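Filed under: Law and Justice › Criminal Procedure › Student Texts
14 shares | 3 comments

Chapter 6
Bail and the Time Before Trial

A person who has been charged with a crime has not been found guilty of anything. Months may pass between the charge and the trial, and the law has to decide where that person will spend them. Bail is the set of rules that settles the question.

This chapter uses a single file to introduce those rules. Percy Correa, a storeman from Wostport, was charged in February with receiving stolen goods. Police alleged that he had bought power tools worth $2000 knowing they came from a break-in at the Nwachukwu depot. He had one earlier conviction, for which he had been fined $700. He was arrested on a weekday evening and held overnight in the cells.

The next morning he came before a magistrate, Kimie Tsuji. The prosecutor, Shinji Yagi, opposed bail on two grounds: that Correa might not come back to court, and that he might speak to a witness he worked with. The duty lawyer, Osamu Hirose, replied that his client had lived at one address for many years and had never missed a court date.

The magistrate did not have to decide whether Correa was guilty. She had to ask whether the risks raised by the prosecutor were real and, if so, whether conditions could bring them down to an acceptable level. She granted bail on these terms:

– that he live at his sister's house in Flultska
– that he report to the police station twice a week
– that he not contact the witness, directly or through anyone else
– that his sister put up a surety of $1000

A surety is a promise made by another person. If the accused fails to appear, that person may lose the money. Courts take care to explain this before anything is signed, and a magistrate may refuse a surety who does not seem to understand it.

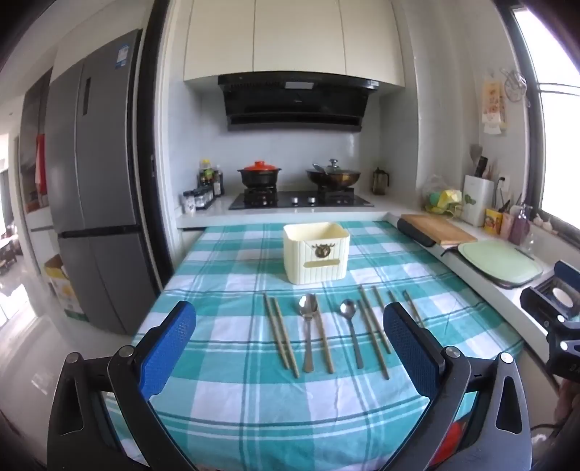

Conditions must be tied to a risk. An order that an accused stay away from a witness is easy to defend where there is some reason to think the witness may be pressured. A curfew in the same case would be harder to justify – nothing in the charge suggested that Correa was a danger at night. Section 6.3 looks at conditions that were struck out on review for this reason.

Breach is dealt with in Section 6.4. A breach does not always lead to custody. The court will look at how serious it was, whether there was a fair excuse, and whether the old conditions can still work.

Before reading on, note down which of the four conditions above you would have imposed, and which risk each one answers. You will need your notes for the review hearing before Judge Yasuo Iwasaki in Section 6.2.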